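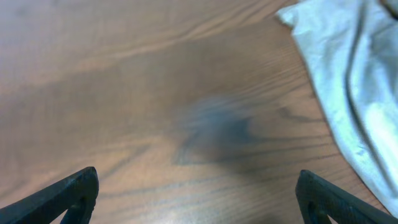
The Laundry and Linen Room at Mimcombe House: A Gallery

By Alžběta Paulík, Household Services
Published in May

Last updated: May, 9 a.m.

Mimcombe House has maintained its own laundry since the residence opened its doors to long-stay guests. The work is carried out on the ground floor, in two adjoining rooms, and passes through the hands of everyone on the household staff at one time or another. This gallery has been prepared at the request of residents who wished to know more about how their clothing is sorted, folded and returned. It is concerned chiefly with the folding table, where the greater part of the day's work is done.

The table

The folding table is of wood, with a warm brown finish and a strongly figured grain. It was brought to Mimcombe from the former sewing room at Edet when that building closed, and it was refinished before being put to use. A smooth surface is essential for this work. Rough edges and raised grain will catch on knitwear, and a table which has been allowed to dry out will mark pale fabric. Staff wipe the surface with a barely damp cloth at the start of each shift and dry it at once. Wax polish is not used, as it may transfer to clean clothing.

Residents occasionally ask why no cover is laid over the table. A cover was tried for a short period and was found to ruck up beneath the garments, so that every fold had to be made twice. It was withdrawn, and the bare wood has been preferred ever since.

Sorting before folding

Clothing is brought to the table in small lots. Each lot is divided by colour and weight before any folding begins, and garments that have become bundled together are separated by hand. White and black articles are commonly found in the same lot, as residents are not asked to sort their own washing, and a small item may easily be carried along inside a larger one. Sleeves and trouser legs are therefore checked before a garment is set aside.

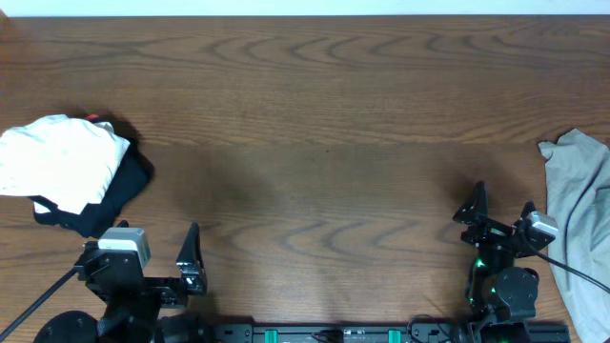 A white garment lying over a black one will be lifted off first and folded on its own, and anything tucked in with the pair is drawn out and placed with its own colour. Grey articles are kept to the opposite side of the table until the whites have been dealt with. The middle of the table is reserved for the garment in hand. New members of staff are asked to observe this arrangement from their first day, and most find that it becomes habitual within a week.

Folding

The house method is a plain one. The garment is laid face down and smoothed from the centre outwards; the sides are brought in, the sleeves are laid flat along the back, and the lower half is turned up to meet the collar. Heavy jerseys are folded once only. Shirts intended for hanging are not folded at all and go directly to the rail in the adjoining room.

Finished articles are stacked in piles of no more than eight. Taller piles were formerly permitted, but they tended to lean during the journey upstairs. Each pile is labelled with the room number and placed on the shelves by the door, from which residents may collect it after 6 p.m.

A note on volume

In the past year the laundry handled over 3000 articles of clothing, not including bed linen and towels, which are sent to Indine under a separate arrangement. Unclaimed items are held until the end of the season and then passed to the clothing store at Unau. Residents who believe that something of theirs has gone astray are invited to ask at the household office.

Comments

Gönül Yalçınkaya
Thank you for putting this together. I had no idea the table came from Edet. I learned to hem on a table in that sewing room and should like to think it was the same one.

Second Floor Resident
Could the collection time be made a little earlier? Supper begins at six and the shelves are very crowded afterwards.

Alžběta Paulík
The collection time is under review and a notice will be placed by the shelves once it has been settled.

M. in the Garden Wing
I have been folding my jerseys in thirds for years. Will try the single fold.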